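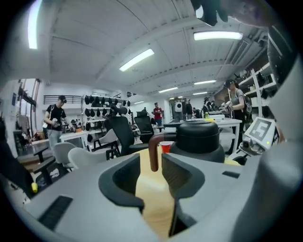
The jug, the cup and the great tea question

I promised a few of you that I'd write about the jug, so I'm finally doing it, with a mug of tea next to me (it's gone half past nine at night and I'll regret that later).

For anyone new, I've been going to Hullotness since May. It's one big open room with beams across a white ceiling and those long office lights, and the kettle is at completely the wrong end of it. You make a tea, you walk back, somebody stops you for a chat, and by the time you sit down it's lukewarm. I must have drunk more sad tea this year than in my whole life before it.

So I bought an insulated jug. Black, rounded lid, and a brown curved handle, which was what sold it to me if I'm being truthful! The all-black ones looked like something you'd get in a conference hotel next to the tiny biscuits. This one looks like it belongs in a kitchen. The red plastic cup next to it came out of my picnic bag and was only supposed to stand in for a day or two. It's still there.

How I've been using it

I fill it first thing, before I've even taken my coat off properly. A splash of boiling water goes in first, lid on, a couple of minutes, then I tip that out and fill it for real. My gran did this with her flask and I always thought it was one of her things, like warming the plates, but I skipped it one morning as a test and the tea at lunch was noticeably duller. Sorry, Gran.

Tea straight in the jug is fine if you take the bags out. If you leave them in you get something you could creosote a fence with. I did that once, poured a cup for Vitória Tavares, and she drank the whole thing out of politeness and then didn't speak for a bit. These days I brew in a big pot at the kettle end and decant, or I just carry hot water over and let people make their own. Milk always goes in the cup and never in the jug – please don't put milk in the jug, you will never get the smell out of the lid.

Coffee I've more or less given up on. It stays hot enough but by mid-morning it tastes flat, and then the next lot of tea tastes of coffee. Abundio Salinas swears he can't tell the difference. Abundio also puts ketchup on rice, so make of that what you will.

The red cup

I've had more questions about this than about the jug. It is a plastic cup. It's red. It doesn't keep anything warm, it isn't especially nice to drink out of, and I wouldn't pour boiling water in it and grab it straight away because I've done that and said a word.

But I can spot it from the other side of the room, and that has turned out to be worth a lot. I put my proper mugs down and lose them for days. One went missing in spring and came back with a plant in it. The red cup I can see on a pale wooden table from miles off, and it's light, and if I knock it flying nothing breaks. I do have a nice pottery one at home that I keep meaning to take in. I keep not taking it in.

Cleaning it

A quick rinse every evening, lid off overnight so it can air. Then when it starts to look a bit brown inside, a spoonful of bicarb and hot water, left for as long as it takes me to forget about it and remember again. Bottle brush for the inside, old toothbrush for the ridges on the rim, which is the one bit I'd change about the design, as tea gets in there and goes sticky. I don't put it in the dishwasher. The leaflet was very firm about that and for once I read the leaflet.

Would I get it again?

Yes, I think so. I'd look harder at the lid, and I might go up a size, as there's never quite enough left when the afternoon lull comes round and everyone suddenly wants one. Vitória thinks we should get a second jug just for hot water and leave the first one for tea, and I'm coming round to it, though that means more table space going on drinks and I've already been told off once for my biscuit tin.

Next time I'll do the biscuit tin, then. If you've got a good way of getting old tea out of a rubber seal, please leave it in the comments – I've tried vinegar and the whole thing smelt like a chip shop until the weekend.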